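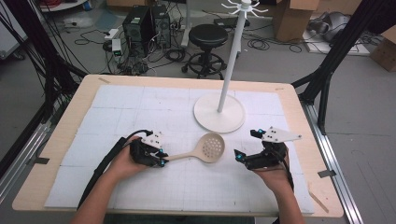 Slotted spoon and mug stand, two hand-held grippers.

Can a machine put away kitchen utensils yet? Our residence in Kneath serves 31 people and is reviewing its kitchen budget.

Caddale Facilities Office
Not without supervision. In February we tried a rented arm on 30 spoons and ladles. It hung up 4.

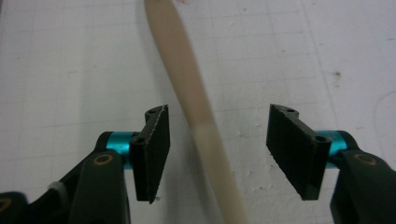
Thin handles gave the most trouble. The arm closed too early or pushed the item along the counter. Staff finished the work by hand.

Irerum Kitchen Services
Please consult your vendor.

Grindholm Housing Desk
We agree with Caddale. Plates are manageable. Spoons remain a staff duty here.

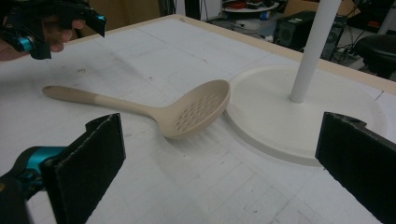
Spoon beside the round base of the stand.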